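The second pair problem

Two-for-one glasses. Everyone's had the offer, hardly anyone wears the second pair. Kanchan Srivastava has dispensed specs in the same high street shop since before varifocals got cheap, and she'd scrap the deal tomorrow. "People pick the spare in 42 seconds. Then it lives in a drawer."

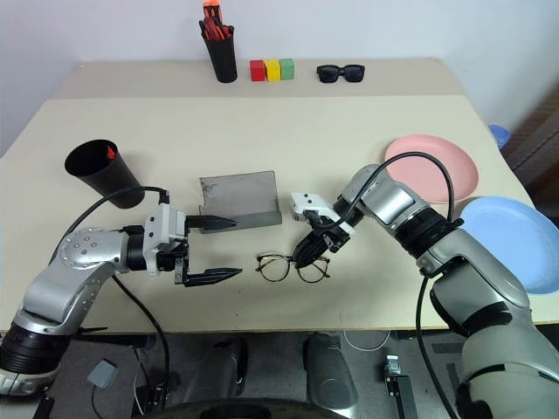 Her advice - buy one good pair, spend the rest on lenses. Get the bridge fitted properly. Go back when it slips, adjustments are usualy free.

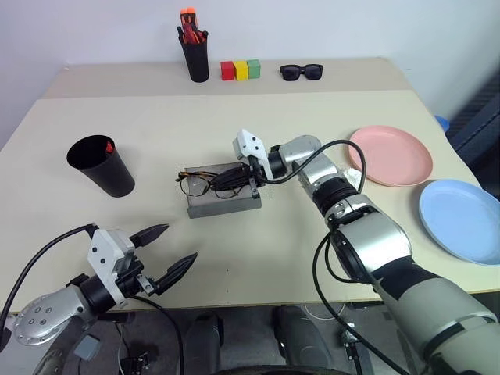
2 min read

Not everyone agrees. Santosh Pal, a night driver, sat on his only pair in November and lost more than 800 pounds in shifts waiting for new ones. He keeps a spare in the glovebox now. Old prescription, scratched, fine for getting home he says, though Srivastava winces at that. Ask for a copy of your prescription after every test. Its yours. Keep it with your passport.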